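3.2 Work surface and storage items

All placements were made on a single bench covered with brown paper. Strips of blue painter's tape were laid over the paper in both directions to form a grid of approximately rectangular cells. The grid served as a location reference only. An item was assigned to the cell containing the largest part of its footprint, and items covering more than one cell were recorded with a list of all cells touched. Paper was replaced when the tape began to lift, and the tape was then laid again from the same edge marks.

The storage set consisted of six items taken from household use in Trutthorpe. Two of them, the open drawer and the handled tray, account for most of the placements analyzed in this section. The drawer is treated as a container with one preferred side of approach, as its front panel carries the only handle. The tray has a handle at each side and can be approached from either. Fig. 3 gives the arrangement coded as "near overlap," in which the tray lies against the drawer on the side opposite the front panel and covers part of its edge. 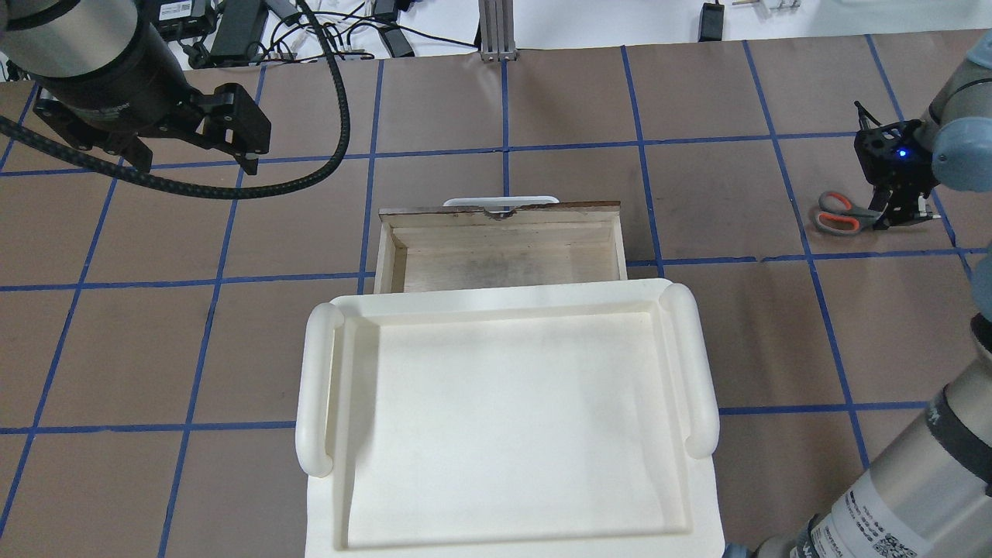 Fig. 3. Near-overlap arrangement of tray and drawer on the taped grid. The white drawer handle is at the far side; scissors lie on the paper to the right.

The drawer has light wood sides and a darker, stained interior floor. The contrast between the two made the inner boundary easy to trace in the overhead records, and no marker was added. A small notch or chip at the top of the front panel, near the handle, was used as a secondary check on orientation. The tray is cream-white plastic with raised rims and a smooth, recessed floor. Its rounded handles extend the footprint to the left and right, and they were included in all measurements of overlap.

Following the Jasis coding scheme, each placement was scored for overlap, alignment with the tape, and access to the drawer interior. Loose tools such as the scissors were coded separately and were excluded from the overlap score. Of the 472 placements scored, 40 were coded a second time by a different rater. Disagreements were confined to alignment, mostly where a tray handle crossed a tape strip and the rater had used the handle in place of the rim. The rule was revised in October to specify the rim in every case, and the affected placements were scored again before the analysis in Section 4.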